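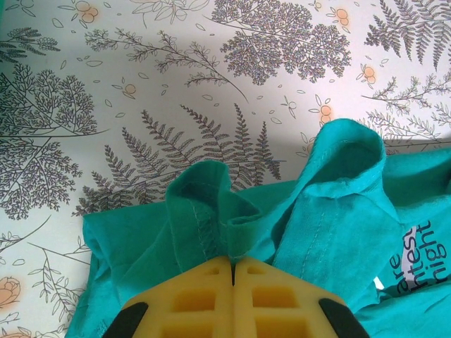

Wrist view, fingers closed on the teal tee, just under the raised fold.

Cloth grasping - software gallery, February

Quick page for anyone following the Larneck stack. One picture up so far, notes go with it. Mostly control and perception, a bit on tooling. Stuart Holroyd did the grasp planner, I did the rest, so blame accordingly.

About the grasp
Planner is called Clutus. Looks for ridges in the cloth, scores them, picks one, closes. The dark stitching down the left side of the fold is the sort of thing it likes - seams give a strong edge and the score goes up. Sometimes too far up. Seam weight halved in the current build.

About the second fold
Bigger loop to the right, probably a sleeve opening. Rolled rim, dark inside. Old segmenter called anything like that a hole and masked it out. New one keeps the rim as graspable and only drops the shadow. Much better on T-shirts, no real change on towels.

About the background
White with grey and black plants, few pale orange flowers. Fern fronds have lots of thin edges and so do creases, so an edge-only detector gets in a right mess. We crop to 512 and run colour first, edges after. Teal against white is the easy case. White shirt on this lot, still poor.

About the lettering
Navy print on the right of the shirt, "night" is readable, the rest is bits. Print used to split one garment into two regions. Fixed with a merge step before the ridge search. Slow but it works. Will tidy up.

About the control loop
Closing runs at 50 Hz. Stops on motor current, no touch sensing. Gonzalo Iglesias wants a slip check from the wrist images as well, branch is open, tests are not writen yet.

About the tooling
Logs go into Allura, our replay viewer. You can scrub a run, swap the planner version and see which ridge it would of picked instead. Training set for the segmenter is 3469 labelled images, nearly all single garments. 22 known bad labels still in there, list is in the repo.

Next up: two-layer grasps (it grabs both and doesn't know), then the Goicoechea port. More pictures when the upload script behaves.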